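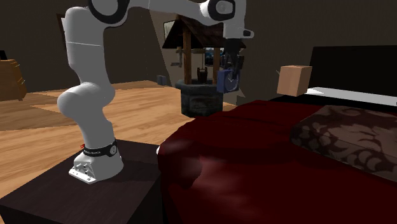 Allthorpe Bedroom Chores: simulated tidying episodes, version 5

What's in it

Allthorpe is a set of simulated rooms in which one robot arm, fixed to a table, is asked to do the sort of job you would give a ten-year-old on a wet afternoon. Pick up the clock. Put the clock somewhere else. Put the box away. There are 141 episodes in this release, across 25 room layouts, all rendered and none filmed. No bedrooms were tidied in the making of it, including ours.

We built it to answer a question that relatives ask at Christmas: can a machine do the housework yet? The short answer is that it can hold an alarm clock over the far side of a bed. The longer answer is the rest of this file.

The rooms

Layouts are put together by a script we call Trevular, which draws furniture and ornaments from a shared pool and has no taste whatever. It knows that a bedroom needs a bed. Beyond that it is open-minded, and so one of the bedrooms contains a wishing well, complete with shingled roof and bucket. We thought about filtering such things out and decided against it. A policy that only works in a room with sensible furniture won't last long in most houses we have visited.

Trevular also places loose objects. It is meant to rest them on a surface. It does not always manage this, and a small cardboard box hanging in mid-air over a bedspread is a fair sample of its work. Episodes with floating objects are marked floaters = yes in the index. There are 19 of them. If you are training anything that needs to believe in gravity, leave them out.

The tasks

Each episode has one written instruction, one start layout and one goal check. The instructions come in three families:

lift: close the gripper on a named object and raise it clear of whatever is near.
carry: move a held object to a named place and let go.
clear: take everything off the bed that isn't bedding.

The last family is the one that sounds like housework, and it is also the one that goes badly. A throw blanket counts as bedding. So does a pillow. Working out that a clock does not is easy for you and was, for our baseline, a coin toss.

Making the bed is not included. We tried. The cloth in our simulator behaves well while it lies there looking satiny and falls apart as a piece of physics once a gripper pinches it, so bedspreads and blankets are fixed in place in every layout. Anyone who reports a bed-making score on Allthorpe has measured something else.

Baselines

Two policies come with the release. Belmonte is a scripted planner that is told exactly where each object is. Vesel is a learned one that has to look. Belmonte does nearly all of the lift tasks and most of the carry tasks, and is beaten mainly by reach: the arm's base can't move, and beds are wide. Vesel is decent at small boxy things with space round them, poor at anything near a post or headboard, and apt to stop halfway and hold its prize in the air as if waiting to be thanked. The goal check for carry does not pay out for this.

We give no single overall score. Averaging a lift with a clear makes a number that looks good on a slide and says nothing about whether you can go out and leave the thing to it. You can't.

Known problems

The success check for lift looks only at height. An object pushed upwards against a wall can pass. We have found this in a handful of Vesel runs and expect there are more.

Light comes from overhead in every layout. There are no bedside lamps, no dusk and no curtains half drawn, and results in a real bedroom at 7 in the evening should be expected to be worse.

Door openings can be seen in some rooms but lead nowhere the arm could go. Clearing a bed therefore means moving the mess to another part of the same room. Some of us felt this was the most lifelike part of the project.

Nothing in the set is wet, sticky, broken or alive. There is no cat.

Files

index.csv — one row per episode, with task family, layout number and the floaters mark
layouts/ — room descriptions as written by Trevular, uncorrected
runs/ — joint positions, gripper state and rendered views for both baselines
checks/ — the goal checks, short enough to read, and please do read them

Changes since version 4

Drawers no longer open by themselves. The clock was made slightly smaller after it proved too wide for the gripper in one layout. Two duplicate rooms were removed. The wishing well stays.

Use

Free for research and teaching. If you publish results, say which task families you ran and whether the floaters were in or out. Send faults to the issue tracker with the layout number, and a view of the room if it's a good one.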